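The old range behind Nuttall Road

I have put off writing this one since the fall. A few readers asked what is happening with the old artillery range, and my answer each time was that I didn't know enough. I know a little more now. I went to the meeting, I read most of the report, and I walked the fence line on the north side, which is the only part you're still allowed to walk.

For anyone new to this blog, I did my service in the artillery, a long time ago and in a different state, and I moved out here for work after that. The range had closed before I arrived. I never fired a round on it. I do know what gets left behind on a place like that.

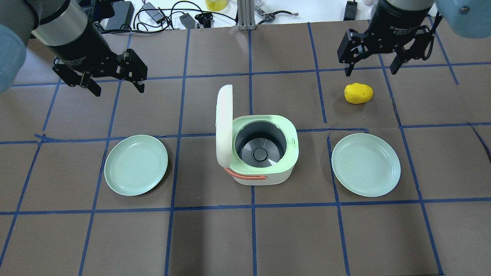
Povmont, February

The meeting started at 7 p.m. in the school cafeteria and ran until after ten. Ostex, the contractor, had sent two people with a projector. The Army side sent one, a civilian, who mostly took notes. The room was full at the start and half full by the end.

The basic facts, as they gave them. The parcel up for clearance is 478 acres, between Nuttall Road and the creek. It was an impact area, meaning the place the shells were aimed at and came down. After the range closed there was one surface sweep. People walked in lines and picked up what they could see. Nothing was done about what was under the dirt, and for years the only thing between the road and the impact area was a wire fence and some signs.

Last summer Ostex did a test survey on a small part of it. They dug wherever the detector gave a signal. Most of what came up was scrap: fragments, banding, nails, a plow blade. They also found 22 items that they classed as live or possibly live. Most were fuzes. The rest were whole shells, and the deepest of those was nine feet down, at the wet end by the creek.

Nine feet surprised some people in the room. It shouldn't have. A heavy shell that doesn't go off has to stop somewhere, and in soft ground it keeps going for a while. When I was in, we had one go into a bog in front of an observation post and the hole filled with water before anyone could get a stake next to it. As far as I know it's still there.

The question everybody wanted to ask was about money and time. The time answer was two seasons of digging, starting when the ground dries out, with road closures on the days they blow things in place. The money answer was that the federal side pays for clearance down to a set depth, and the depth depends on what the land is going to be used for. Grazing gets one number. Houses get a deeper one. If the county calls it open space, it gets the shallowest of all, and the shells by the creek stay where they are.

So the argument in Povmont is not really about shells. It is about zoning. The Handis family has been leasing grazing next door for two generations and would like the parcel for cattle. The county would like a few lots along the road it can sell. A third group wants a trail and nothing else, and I think they had not understood until that night that a trail is the use that gets the least digging.

I asked whether the depth could be decided block by block instead of for the whole parcel. The Ostex man said yes, it had been done elsewhere, but it had to be requested in writing before the work plan was signed. Nobody had requested it. I wrote down the address and sent my letter that Friday.

I also sent a copy of my notes to a few people who used to do this kind of work and asked them to tell me where I had it wrong.

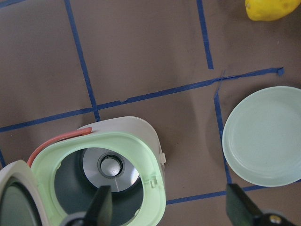 Hinata Kamata wrote back the next morning to say that I was worrying over the wrong number. Depth is what people fight about at meetings, the email said, but the thing to ask for is the quality control plan. How many test items do they bury before the crew goes through, and what happens to the block if the crew misses one? If the answer is that the whole block gets done again, you have a decent contract. If the answer is that they write a memo, you don't. "Also ask who holds the dig sheets in 20 years," it ended. "It will not be Ostex."

I had not thought about the dig sheets. I went back to the report to see what it said, and it says the records will be "retained in accordance with applicable requirements." That could mean a lot of things. The surface sweep records were retained too, and it took the county clerk most of a month to find them, in a box with culvert permits.

I did read those sweep records once they turned up. They are short. Each sheet has a date, a crew chief's initials, a block number and a tally. A few of the sheets are only initials. There is no sheet at all for the strip along the creek, and from the way the block numbers skip I would guess it was too wet that week and they meant to come back. 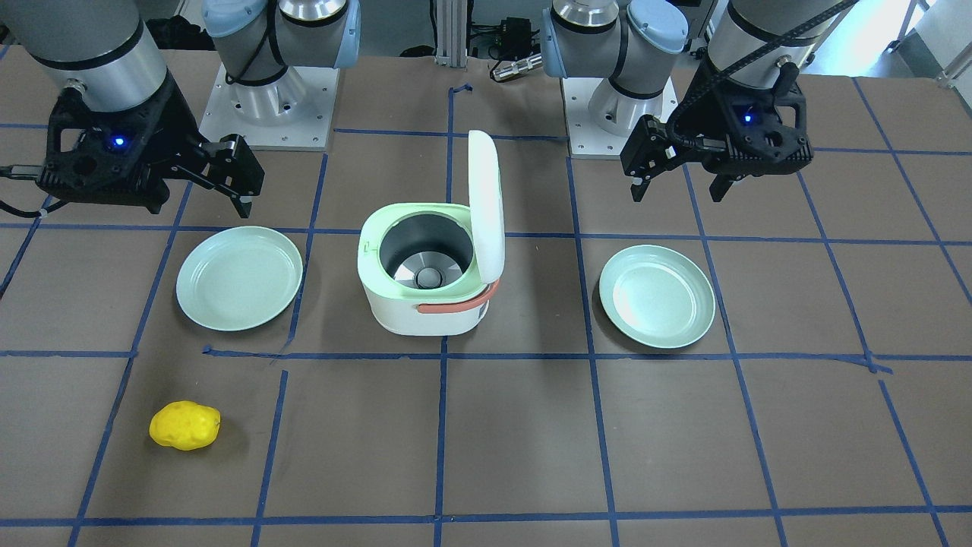
Block lines were the part of the report I spent the most time on. Ostex split the parcel into squares, and each square is surveyed, dug and signed off on its own. That is the normal way to do it and I have no complaint with it. What I would like to know is how they handle the seams. Their squares are laid over the old sweep blocks, and the two don't agree, and neither one agrees with the fence. Anyone who has laid out a grid by hand knows how that goes. The blue tape on that brown tabletop has the same trouble in its middle row, just left of center, where one short piece sits offset from the rest. On a table that costs you nothing. On the range, a gap like that between two squares is a strip of ground that both crews believe the other one walked, and it can be signed off on both sides without a detector ever passing over it.

The fix is overlap. You make each crew run past its own line by a few feet and accept that some ground gets done twice. It costs more, and I would want to see it written into the work plan with a number next to it. The draft I read doesn't mention it.

The walk along the fence was cold and I didn't see much. The wire is down in two places near the culvert. The signs on that side are faded enough that you have to be right up on them to read the word "danger," and I found boot prints on the far side of one of the gaps, probably kids or somebody looking for sheds. I called it in to the county. The woman who answered took the location and said the fence belongs to the Army. I called the number she gave me and left a message.

If you live on Nuttall Road, check that they have your phone number for the closure notices. The sign-up sheet at the meeting ran out of lines and I saw people leave without getting on it. Written comments on the work plan are still being taken, and the clerk's office has a paper copy of the whole report at the counter. It is long, but the maps are in the back and you can start there.

I'll post the reply to my letter when I get one.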